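Rotudstead Storage Notes
Gallery: Small Basket, Ball and White Table

Home / Tidying / Galleries / Small Containers

The Cedel notes deal with small open containers, the kind kept on a desk, a shelf or a hall table for things that have no fixed place. The basket is the orange oval model from the Zevton shelf set. It has a shallow wall and an open rim. Capacity, cleaning and placement are covered in the captions.

1. Basket and ball

Orange oval basket, empty, on the white table, with the pink ball to the right of it. The rim is a run of open, overlapping loops that curve outward. The wall below is tightly coiled, with a denser, darker band near the middle of the front face.

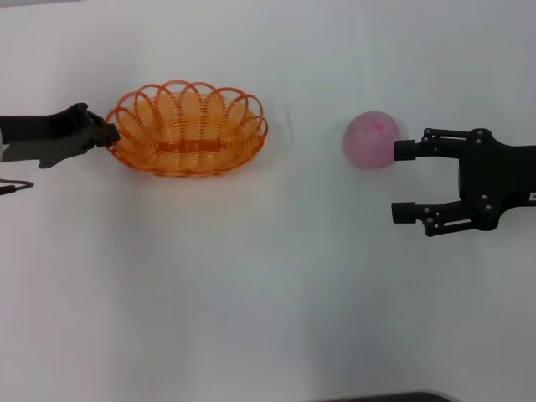 Shallow baskets suit items that are picked up and put back several times a day. Keys, hair ties, a tape measure and one or two small toys are a reasonable load. Our working limit for this size is 500 grams. Past that, the wall starts to lean when the basket is lifted by one side.

Loop rims have one drawback. Thin items such as pencils and charging cables work their way out through the openings and catch on whatever stands next to the basket. Keep these in a closed box, or cut a felt liner to the height of the wall.

2. Table surface

Pale, matte and without pattern, under soft shadow. A straight edge runs across the upper left, with a darker gray area past it. 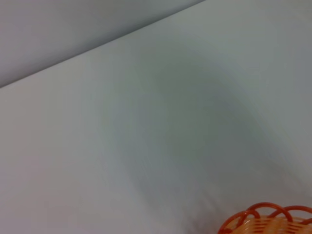 Vol. 4, No. 8

A plain surface shows dust and rings early, so it gets wiped more often. For a matte finish use a damp cloth and a drop of dish soap, then a dry cloth. Scouring powder leaves shiny patches that do not come out.

Clear the whole surface before putting anything back. Sorting around objects takes longer and tends to leave them where they were. In the Kanagaratnam trial, run over the month of January, the desks that were cleared fully every Friday needed around 4 minutes each. Desks cleared in sections took twice that and were less even at the end of the month.

3. Basket from the side

The same orange basket on the white tabletop, with the black gripper fingers down at the far side of the rim. From this side the inside is easier to read: thin, glossy strands coiled in rings that spiral in toward the center.

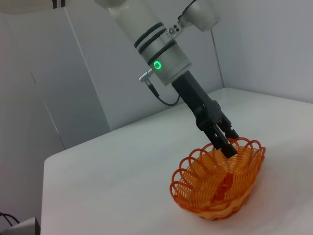 Coiled baskets hold grit between the rings. Turn the basket over and tap the base, then go around the coils with a dry paintbrush. Rinse in lukewarm water if needed and let it drain upside down on a towel. Do not stack a coiled basket while it is damp - the rim loops take a set and stay bent.

For placement, leave a hand's width between the basket and the table edge. An oval basket goes with its long side parallel to the edge, where it takes up the least depth.

Next gallery: Trays and Lids
Back to Small Containers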